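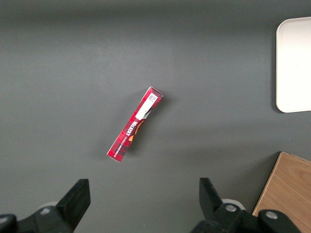
## Staniforth puts the office snack drawer back in order with its new desktop range

Anyone who has ever gone looking for a biscuit at three in the afternoon and come up with a stapler will, we hope, be pleased to hear that Staniforth is releasing its desktop tidy range this October. It's a small family of drawers and trays for the things people like to keep within reach: wafers, little bottles, tea bags, and the odd birthday candle.

The two-drawer cabinet comes in a light oak colour with black metal bar handles, and it's meant to live right on the tabletop with everything else. The pale pink tray has rounded corners and a raised rim, so a runaway biscuit has a fair chance of staying put.

"We tried it in our own lunchroom first, and I've grown very fond of it," said Pauline Lambert, who leads the range. "The top drawer is sweets, the bottom drawer is everything else, and we've mostly stuck to that!"

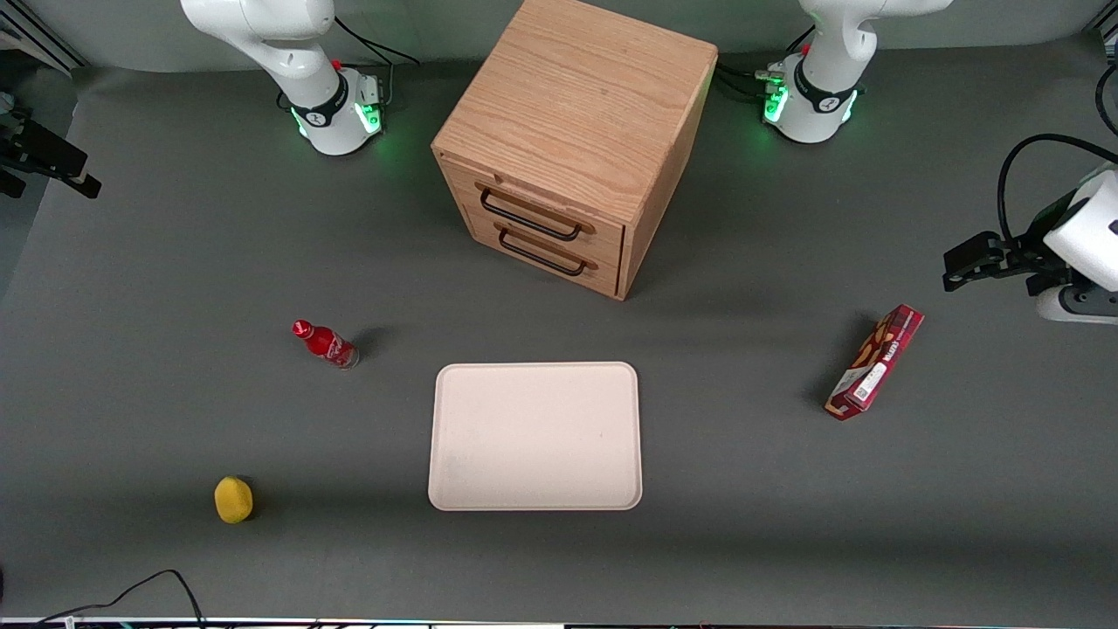
*The two-drawer cabinet and pink tray, with a small red bottle alongside.*

The range will be carried by 134 neighbourhood shops, including all Ollmont stores, and the cabinet and tray can be bought separately or together. For samples and favourite snack drawer stories, please get in touch with Dennis Furnival at Staniforth.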